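Clinda (method)

Clinda is a method for training robot arms to handle thin, rigid objects such as sticks, skewers and knitting needles, using recordings made by people with hand-held grippers. It was developed by Marlene Vachon and Etenesh Negussie, with later contributions from Damian Eberhard, as part of the Plokinside project on household manipulation. The method is known mainly for its treatment of grasp angle, which it predicts separately from the position of the gripper.

Background

Learning from demonstration normally requires a person to steer a robot arm through a task while the movements of the arm are stored. The arm has to be present, and only one person can use it at a time. Hand-held grippers avoid this. The person carries a tool whose fingers match those of the robot, and a camera fixed to the tool records what the robot's own wrist camera would later see. The path of the tool is worked out afterwards from the video.

Early policies trained in this way dealt well with cups, boxes and cloths but poorly with thin objects. Vachon described the problem in an internal report for Plokinside: a cup may be held a centimetre to one side of the intended point with no harm done, while the same error with a stick means the fingers close on nothing. Even when the stick was caught, it often turned between the fingers, and the policy had no means of knowing that the angle had changed.

Data collection

The original Clinda data set holds 927 demonstrations. Of these, 400 are insertion tasks, in which a stick is stood in an open container, and 400 are removal tasks, in which it is taken out again. The remaining 127 are mixed recordings, with sorting, handing over and recovery from dropped sticks. All were made in homes, mostly in kitchens and dining areas, with the furniture and table coverings left as they were.

Each demonstrator was given a short written task and no instruction on how to carry it out. Marlies Ammann, who organised the home visits, kept the containers and sticks deliberately varied. A recording ended when the demonstrator said the task was finished, and failed attempts were kept if they were followed by a second try.
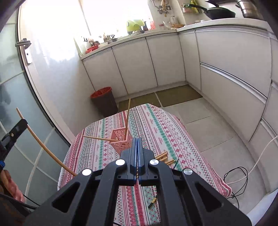
Insertion is the harder half of the data set. The stick must be held firmly enough to keep its angle, brought over the opening and released without catching on whatever is already inside. In the type of arrangement used for these recordings, the blue fingers carry the stick vertically, so that little of its length is hidden from the camera and its angle can be read directly from the image. The pink basket has openwork sides, and a container of this kind causes particular difficulty: a stick can pass into a gap in the wall as easily as through the top, and another stick lying across the top, as one does here, narrows the space that is left. Patterned cloths, such as one with zigzags and small crosses, add many short lines that a simple edge detector may take for sticks.

Method

Clinda divides the control of the gripper between two networks. The first, called the carrier, predicts where the fingers should go over the next short stretch of movement. The second, called the tilt network, looks only at a small area of the image around the fingertips and predicts the angle of the held object relative to the gripper. Its output is passed back to the carrier, which corrects the wrist so that the object, and not the tool, keeps the wanted direction.

The tilt network is trained with labels that need no manual work. Because the fingers always occupy the same part of the image, an object that moves with them can be separated from the background by comparing nearby images while the tool is in motion. Background lines shift; the held stick does not. Negussie's contribution was to show that these labels remain usable on busy surfaces, provided that sections in which the tool is almost still are left out.

Eberhard later added a release check. Before opening the fingers, the robot makes a small sideways movement and watches whether the lower end of the stick follows freely. If it does not, the stick is assumed to be touching a wall or another object, and the robot lifts it and tries again. The check is limited to 2 attempts, after which the stick is put down on the table.

Results

In tests on a fixed arm, policies trained with both networks completed insertion more often than those trained with the carrier alone. The gain was largest for tall containers with narrow openings. For removal the two versions performed much the same, which the authors put down to the fact that a stick being pulled out tends to straighten itself.

The release check made the robot slower but reduced the number of sticks left leaning on the rim. It was of little use with very light containers, which moved along with the stick and gave a false reading.

Limitations

The tilt network assumes that the held object is straight. With curved or flexible objects it gives an angle for the part nearest the fingers, and this may differ widely from the angle at the far end. Strong light from a window behind the work area can also wash out pale sticks, and performance in such rooms was less even.

Valentin Caron has criticised the choice to report insertion and removal as separate tasks – in a home, he argues, the two usually follow one another, and errors in the first make the second harder. A combined test was added to the second version of the data set.

Use and later work

The Ernex gripper control software includes a version of the tilt network as an optional part. A related method, Marti, applies the same labelling approach to flat objects such as rulers and spatulas. It replaces the single angle with a pair of angles and does not use the release check.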